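4 Installing and first use

4.1 Before you start

Leave the machine upright in its packaging for 4 hours if it has been delivered in frost. Two people are needed to lift it. Do not lift by the door, the dial or the edge of the top panel.

Check that the following are in the drum bag: inlet hose, hose guide, spanner, and blanking caps for the transit bolt holes. Report missing parts to the Clarnow parts desk and quote code 1038.

4.2 Transit bolts

1. Loosen each bolt with the spanner supplied.
2. Pull the bolt straight out together with its rubber sleeve.
3. Press a blanking cap into each hole until it clicks.
4. Keep the bolts and sleeves. They must be refitted if the machine is moved to another address.

CAUTION: Running a spin cycle with the transit bolts in place will damage the drum suspension. Damage of this kind is outside the Clarnow guarantee.

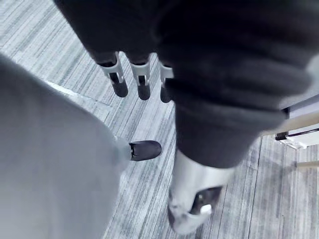

4.3 Levelling

The machine may stand on tile, concrete, sealed timber or short-pile carpet. On carpet, check the level again after the first month of use, as the pile settles under load.

1. Place a spirit level on the top panel, first side to side, then front to back.
2. Turn the front feet until the bubble is centred. Rear feet are adjusted only if the front feet run out of travel.
3. Tighten the lock nuts upwards against the body.
4. Press down on each corner in turn. If the machine rocks, repeat from step 1.

Note: Keep at least 15 mm clear on each side. Where the machine stands in a corner, the door must still open fully. 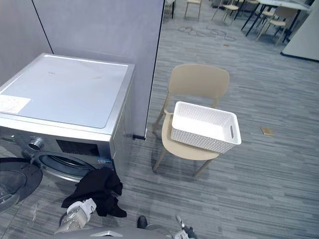 4.4 Water and drainage

1. Run the cold tap into a bucket until the water is clear.
2. Fit the inlet hose to the tap, then to the valve. Hand-tighten both ends, then give a quarter turn with pliers.
3. Hook the drain hose over the standpipe using the hose guide. Do not seal the joint — air must be able to enter.
4. Open the tap slowly and look for drips at both ends.

A Skellau flow-stop valve may be fitted between tap and hose. Follow the sheet supplied with the valve. Installers working from the November issue of this guide should note that the washer at the tap end has changed from flat to conical.

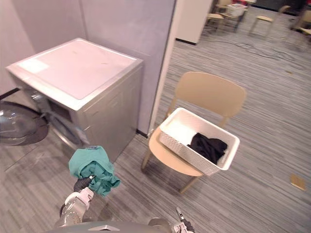 4.5 First wash

The first wash is run without laundry.

1. Close the door and press until the catch engages.
2. Put half a measure of powder in the main compartment.
3. Select Cotton 60 and press Start.
4. When the door lock releases, wipe the gasket with a dry cloth.

Leave the door ajar between washes. Keep children and pets away from an open drum.

4.6 Sorting and loading

Empty pockets and close zips. Wash knitwear inside out on Wool, with the drum no more than one-third full. Do not mix a single heavy item with light ones: the machine may cancel the spin if it cannot balance the load.
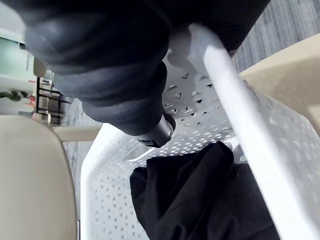 Laundry basket, white plastic.

See section 5 for programme times and section 7 for fault codes.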